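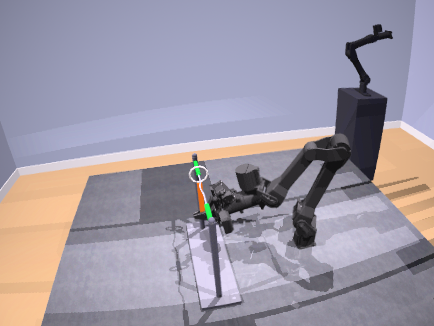 Feb 8, 2020. Footwear transfer work, continued from the November notes. The open question from the Flaltura burglary file is still how many steps a dusty sole stays good for after it leaves a soft surface and goes onto a hard one. The prints in that file start on bare wood and fade toward the back door, and the report only says "diminishing." I want a number of steps behind that word, or at least a range. For the test floor I want a gray mat with light wooden flooring around it and white baseboard along the back wall, so the walker steps off the mat straight onto wood. Baseboard matters to me only as a straight edge to measure from. Door frames were no good for that last time.

Set up in the long room by 9:40. Swept, then damp wiped, then left alone until the wood was dry to the touch. Humidity on the wall gauge read 38 at the start and 41 when I quit. Gauge has not been checked against the one in the evidence dryer, so treat both as loose.

Soles: the six pairs from the Figueiredo box, all the same size, all the flat herringbone pattern. Pair 4 has a cut across the left heel that I put in myself in November. It makes a good marker because it shows up in the lift even when the rest of the tread is mush.

Dust: the gray mix, sieved, spread in the tray with the wide brush. One press per sole, full weight, no twist. Then onto the mat for two steps and off onto the wood.

**Run A, oblique light only**

- Pair 1: herringbone clear to step 5, outline only at 6 and 7, nothing after.
- Pair 2: same, but lost one step earlier on the right foot.
- Pair 3: bad press, too much dust on the toe. Threw this one out.
- Pair 4: heel cut visible to step 9. Tread gone by 6.
- Pairs 5 and 6: clear to step 5, outline to 8.

Light was the Lillance lamp on the floor, as low as it goes. At the higher setting I lost everything past step 4, on every pair. If anyone reruns this, the lamp has to sit flat on the wood with its feet off. Feet are in the drawer under the sink.

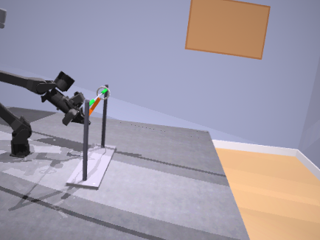
**Run B, gel lifts**

Same soles, fresh dust, floor wiped again in between. Used the Drulatau black lifters, the new lot. Left each one down for 15 seconds with the roller passed over it once. I tried a longer contact on pair 1 and got more background grime and no extra tread detail, so I went back to the short time for the rest.

Lifts recover more than I could see by lamp. Pair 1 gave usable herringbone at step 7, where Run A had outline only. Pair 4 heel cut came up at step 11, faint, and I would not want to testify to it. I marked it "possible" on the sleeve. Please don't upgrade it to "present" when the sheet gets typed.

Pair 5 lift at step 3 has a bubble across the arch. My fault, rolled from the wrong end. Kept it anyway with the others so the set has no gaps.

Scanned the lot at full resolution. File numbers run up to 3,440 in the shared folder, and the first Run B scan is the one right after the blank floor control. The scanner glass had a hair on it for the first few, low on the left side. It is in the same place on each one, so it should be easy to rule out.

**What I think so far**

Visible tread to step 5 looks steady on wood with this dust. Past that it depends on how the person puts the foot down. The two steps on the mat take off a lot of material, more than I had allowed for, and the Flaltura hallway had a rug at one end. The report photos don't show whether the rug was straight or pushed up against the wall when the officers got there. Need to ask for the first set, before anything was moved.

None of this says anything about wet soles. The file has the weather as dry, so I am leaving wet for another day.

**To do**

- Repeat pair 3 properly.
- Run with no mat at all, straight from tray to wood, for comparison.
- Same walk at a faster pace. Everything today was slow.
- Check the gauge.
- Order more lifters, we have about half a box. The old lot is past date and should go in the training bin.
- Get the rug fiber type from the evidence list if it was ever written down.

Floor wiped, tray covered, soles back in the box in order. Left the tape marks on the wood for the next run.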